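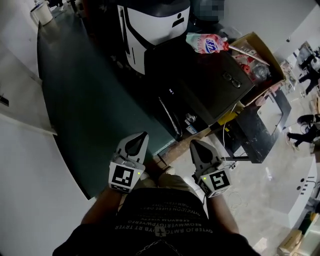 Annatjie Mkhize
Household Guidance Coordinator, Kaddale Residents' Advisory Service

Caring for Cotton Clothing, Towels and Bed Linen at Home

The following guidance has been prepared for households in the Kaddale and Brorkport service areas. It replaces the laundry sheet issued to new tenants last August and applies to homes with a shared laundry room as well as to those with their own machine.

Sorting

Separate dark cottons from light ones before every wash. Printed T-shirts should be turned inside out and kept apart from items with zippers or hooks, as friction is the main cause of cracked lettering. Work trousers in khaki or similar shades may be washed with other mid-tone items after the first two washes. Empty all pockets and close all fasteners.

Towels shed lint and should be washed by themselves. A full load of towels in a standard machine should leave a hand's width of space at the top of the drum.

Detergent

Residents frequently use more detergent than a load requires. In the soft-water district of Umali, half of the amount printed on the package is generally sufficient. Excess detergent remains in the fabric, leaves towels stiff and may produce a gray film inside the door seal.

Liquid fabric softener is not recommended for towels or for sportswear. A half cup of white vinegar in the rinse compartment may be used in its place. Vinegar must never be combined with chlorine bleach – the two produce a harmful gas.

Stains

Treat stains before washing, and do not place a stained item in the dryer until the mark is completely gone.

Grease: Work a small amount of dish soap into the dry fabric, leave for 15 minutes and rinse with warm water.

Grass: Soak in cool water with an enzyme detergent for one hour.

Coffee or tea: Rinse from the back of the fabric with cold water, then wash as usual.

Deodorant marks: Apply a paste of baking soda and water. Brush off when dry.
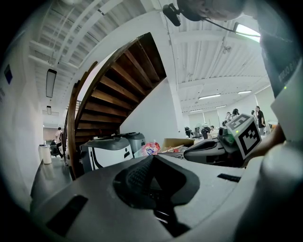 Drying and Storage

Shake each item before hanging it. Shirts should be hung by the hem – pegs placed at the shoulders leave points that are difficult to iron out. Dark clothing keeps its color longer when dried in the shade.

Where a dryer is used, clean the lint screen after each load. The shared dryers at Flosura Court are set to a medium heat, and heavy cottons may require a second short cycle. Residents are asked to remove their laundry promptly when the cycle ends.

Bed linen should be fully dry before it is folded. Store each set inside one of its own pillowcases and place the most recently washed set at the bottom of the pile. Wool blankets are to be kept in a breathable cotton bag, never in sealed plastic.

Printed copies of this sheet are available at the Brorkport office, Room 165, from 9 a.m. to 4 p.m.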